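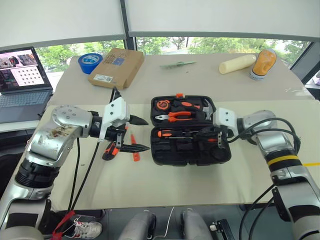

The Udemdale Tool Case Record is a collection of written and photographic entries on small household tool kits and the way their contents are returned to storage. It is maintained by the Tullberg reading room for instructors of basic home repair. Each entry concerns one case and the tools that belong to it. The black plastic case in the opening photograph is typical of the smaller kits: a tape measure and orange-handled pliers lie in one tray, a screwdriver lies across the other, and several molded slots are empty. Items left on the table beside a case are recorded as "out" – they are not treated as missing.

12 shares | 3 comments

Contents

The current release holds 2,414 entries covering 82 cases. Entries are stored as plain text, one file per case, with photographs in a separate folder. Nearly 10 percent of the entries have no photograph.

Fields

case_id: number assigned on intake
tool: common name, singular, lowercase
slot: tray and position, or "none"
state: in, out, or missing
note: free text, optional

Names follow the Brernix word list, which has 13 headings. Hammers are entered under "hammer" regardless of head type. Tape measures and folding rules share one heading.

Known limitations

Slot positions for hinged cases were recorded with the lid fully open. Entries made before November use an older numbering for the upper tray and have not been converted. Loose bits and blades are not listed individually.

Use and corrections

The record may be copied for teaching with credit to the Sukprasert Fund. Corrections should be addressed to Nantana Jitpraphai at the reading room and should include the case number and the slot concerned.

Last revised May 30, 2026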